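Kedus Residents' Forum > Building Services > Laundry Room Hours

Thread: Proposed change to laundry room hours, Siko Building
4 replies

siko_office
Posted in July, 9:15 a.m.
The management office is considering a change to the laundry room schedule in the Siko Building. At present the room is open at all hours. Under the proposal, it would close at 10 p.m. and reopen at 6 a.m. The office has received written complaints from residents on the second floor concerning noise from the dryers at night. Residents are invited to comment in this thread before the end of the month. Comments will be included with the proposal when it goes to the owners.

unit29_siko
I wish to record my objection. Many residents of this building work evening shifts at the Bovura warehouse and return home after 11 p.m. For these households the late hours are the only practical time to do laundry on a work day. The lease describes the laundry room as available "at all times," and I would ask the office to state whether a change in hours requires an amendment to the lease.

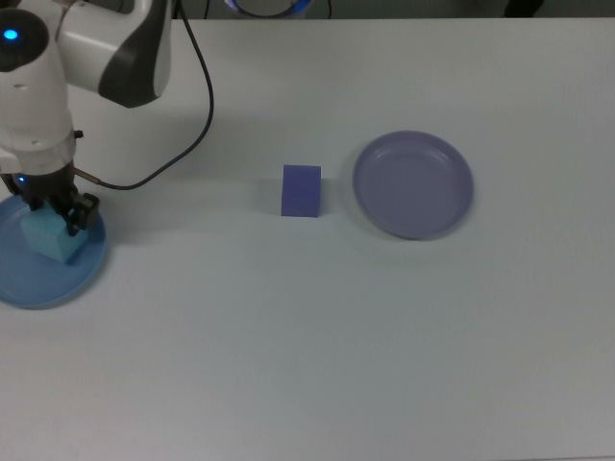 I would also note that the dryers were last serviced two years ago. A worn drum bearing is a common source of noise, and a service call should come before any reduction in hours.

northstair
With respect to the previous poster, the noise is not limited to the dryers. Doors are allowed to slam, and conversations are held in the corridor well after midnight. My bedroom shares a wall with the room. I support the proposal as written and would accept a closing time of 11 p.m. as a compromise.

slaoui_court_tenant
I live in Slaoui Court, where a similar rule was adopted last year. Our room closes at 11 p.m. The first weeks were difficult - there were long waits in the early evening - but a sign-up sheet was posted and the waits became shorter. I would not say that all residents are satisfied. Those who work late still object, and I believe they have a fair point.

siko_office
The office thanks residents for their comments. In response to unit29_siko: the lease permits reasonable changes to the hours of shared rooms with 29 days' written notice, and no amendment is required. A service visit for both dryers has been requested. The office has set aside $656 for this work and for felt pads on the corridor door. The revised proposal will list a closing time of 11 p.m. as a second option. Residents who prefer to comment in writing may leave a letter in the office mail slot.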